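Open Day at the Barkix Workshop

Members who signed up for the December visit to Barkix met at the side entrance at 4 p.m. Hema Arumugam, who runs the handling group, took us through the building and then gave a short talk on how the company trains its arms to pick up small items from a table. Her group has logged 2,728 attempts so far on the current setup, which they call Sisay. The target for the winter was 2,000.

After the talk we moved to the demonstration room. There are two arms there, and visitors were allowed to watch from behind the tape line. Divya Arumugam ran the controls and answered questions between tries. Most of the questions were about the camera at the wrist and how much the arm can work out from that view alone. She said glare off a white tabletop is still a nuisance and that they have tried different lamps. 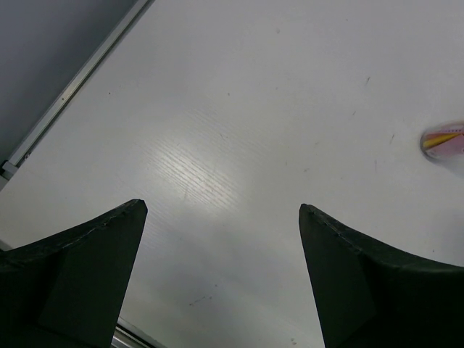 Coffee was served in the front office afterward. Barkix has offered us a second visit in the spring, with room for a larger group. If you would like a place, put your name on the sheet by the library desk or reply to this newsletter. Closed shoes are required, and parking is behind the building.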